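Subject: Re: [shop-arms] Finger pads and wrist camera mount, second round
List: shop-arms (bench robots at home and in shared shops)

In reply to the message from earlier this month:

> I printed the fingers from the March files and they flex fine, but
> the rubber walks off the inner edge after an evening of picking.
> What adhesive are people using? Also, my wrist camera sees
> almost nothing but its own bracket. Did you move the mount or
> change the lens? And is the left arm on the same firmware as the
> right, or are you still running two versions?

Taking these in order.

Pads. I had the same problem with the first set. The contact cement I started with held to the rubber and let go of the print. What has held up since is scuffing the inner edge with 120 grit, wiping with alcohol, and using a thin flexible super glue, clamped overnight. I cut the strip a little shorter than the finger and leave the tip bare for the last couple of millimeters. If the strip runs all the way to the tip it catches on the table and peels from there. I ran a cycle test on one pair, 1000 closes on a piece of dowel, and the pads were still on at the end. One had started to lift at the root, so I would still call it a part you replace.

The lattice matters too. If your slicer fills in the triangles, or you print them with more than two walls, the finger gets stiff and the pad takes all the shear. The ribs should give when you push on the middle with a thumb. Mine are printed flat, no supports, and I throw out any that feel hard.

Camera. Same lens, different mount. On the old bracket the camera sat too low and looked straight into the wrist block. I raised it and tipped it forward. You will still get your own bracket at the bottom of the view and one finger coming in from the side. I left it that way. The crop in the config takes care of most of it, and having a finger in view is useful when you are lining up on something small. If you want a cleaner picture you need a longer arm on the bracket, and then it shakes. I tried it and went back.

Firmware. Both arms are on the same version now. The left one had been on the older Trastus build for months, and it showed up as a lag on the gripper channel that I kept blaming on the cable. Before you flash, write down your joint offsets. The update clears them without asking. I lost mine and spent an evening with a square and a pencil getting them back.

As for the boards, I moved everything to an RK3588 box running the Rerholm stack. Two arms and two wrist cameras is fine on it. The Choo driver for the servos still drops a packet now and then, and when it does the arm holds position until the next good one. That is the behavior I want, but it looks like a hang if you don't know about it. The log line to search for is error 49.

Current test part is a green printed ring, flat, with a big hole in the middle and small holes around it. The job is to have one arm steady it and the other pick it up by the edge. A thick disc lying flat on wood is harder than it sounds – the fingers want to ride up over the rim.

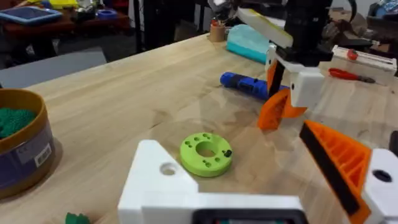

Coming in lower and closing slower helped more than anything I did to the grasp planner. I set the approach height from a feeler gauge under the fingertip, and I recheck it whenever I change pads, as the glue line adds a bit. I also keep the other tools on the bench while it runs. I would like it to work on the table I have, and clearing the whole thing each time got old.

Still open on my side: the left wrist block. The round mounting hole is slightly oversize and the bracket can creep if a screw loosens. I am going to try a heat-set insert before I redraw the part. If anyone has done this in the Jorkument version of the block, I would like to know which insert length you used and whether the wall split.

I will post the updated bracket file once I have fixed the chamfer on the back face. The finger files in the shared folder are current.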